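Thawing a suspension cell line without losing half of it

Posted Mar 4, 2024 in Bench basics

I've had three emails since October asking how I bring lymphoid lines back from the freezer, so I'm finally writing it all down in one place. I work mostly with T cell lines that grow in suspension, and they're a bit sulkier than the sticky sort that sit flat on the bottom of a flask. If yours are adherent, most of what follows still works, but you can skip the part on the spin if you'd rather change the medium the next day.

One warning before you start. You'll need your own lab's rules on liquid nitrogen and on human cells, and they come before anything I say. Face shield, proper gloves, somebody else within shouting distance. A vial that has let liquid nitrogen in can burst when it warms up, and I have seen the dent one left in a cupboard door.

What you need

A water bath or bead bath at 37 degrees
Complete medium, warmed (I use the ordinary one with serum and glutamine)
A 15 ml tube per vial, labelled before you go anywhere near the tank
A small upright flask
Trypan blue and a counting chamber
70% ethanol and plenty of tissue

I write the label first, every time: line, passage number, date, initials. It sounds fussy. Our tank at Gendard holds 111 vials from before I joined and a good few of those say nothing but "T cells, good", so I feel strongly about it.
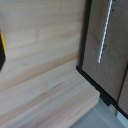
Pale boards with a honey-coloured band in the grain.

Step 1: get everything warm

Put the medium in the bath a good half hour early. A full bottle takes ages to come up to temperature, so pour what you need into a smaller tube and leave the rest in the fridge. Put 9 ml of the warm medium into your labelled 15 ml tube and stand it in the hood. If you're bringing up more than one line, do them one at a time from start to finish. I know it's slower! But cross-contamination between lines is miserable to sort out, and you may not find out for months.

Step 2: thaw fast

Take the vial straight from the tank to the bath. Don't stop to chat on the way. Hold it so that the cap stays well clear of the water and swirl gently. It normally wants between 60 seconds and a couple of minutes, depending on how full the vial is and how chilly it got on the journey. Pull it out when there's still a sliver of ice left, about the size of a lentil. You're trying to keep the cells from sitting about in warm DMSO, which protects them nicely when they're frozen and does them no good at all once they aren't.

Dry the vial, wipe it all over with ethanol, let that dry too, and take it into the hood. Loosen the cap slowly.

Step 3: dilute slowly

After all that hurry, slow right down. Draw the cells up with a 1 ml pipette and let them fall drop by drop into the 9 ml of medium, tilting the tube a little as you go. I take a minute or more over it. The cells are full of DMSO and if you drop them into plain medium all at once, water rushes in and they swell. Some lines don't mind. The Miettinen subline we keep minds very much, and I lost two vials of it before I learned to be patient.

Rinse the vial with a bit of medium and add that to the tube as well. There are always a few stragglers.

Step 4: a gentle spin

I spin at 209 g for five minutes. People laugh at that number. It's simply what our old Heker benchtop gives at the notch on the dial where the pellet holds together, and I worked it out from the rotor radius years ago and never changed it. Anything near 200 will do. Please check whether your machine is set in g or in rpm, as the two are easy to muddle and a fragile line won't forgive you for it.

Afterwards the pellet will be small and soft. Tip or aspirate the liquid off carefully, leaving a little behind, and flick the tube with a finger to loosen the cells before you add fresh medium. Don't vortex. Don't pump the pipette up and down like you're mixing paint either.
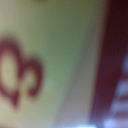
Once they're loosened, bring them up in 2 ml of warm medium and take a small sample for counting. Mix it with an equal amount of trypan blue and look at it within a few minutes, because if you leave it too long even healthy cells start to take up dye and you'll frighten yourself for nothing. Bright and round means alive, dull blue means dead. Remember to double your count for the dye! I still forget that one when I'm tired.

Step 5: into the flask

Seed them thicker than you would for normal passage. Suspension lines like company, and a sparse flask can sit there sulking for a week. I aim for half a million live cells per ml and stand the flask upright so they gather in the corner together. If the count comes out low, use a smaller volume in a well of a plate and be stingy with the medium.

Leave the antibiotics out for the first few days if your line allows it. The same goes for selection drugs if you've put a gene into them. Let them recover for one or two passages, then bring the drug back at the usual dose.

Step 6: leave them alone

This is the one I'm worst at. Look at them the next morning, have a quick peek down the microscope, and put them back. There will be debris, and viability often drops overnight even when the thaw went well, as cells that were damaged on the way up finally give in. I don't count again until day two, and I don't start an experiment until they've doubled at their normal rate at least twice and viability is above 90%.

If they haven't picked up after a week, I try more serum for a few days. If that does nothing, I thaw another vial and look up who froze the first one.

Log the thaw when you're done, so that the tank list stays true. We keep ours in Fastora, but a notebook on a string by the tank did the job perfectly well before that. I'll do freezing down next, including how full to fill the vials.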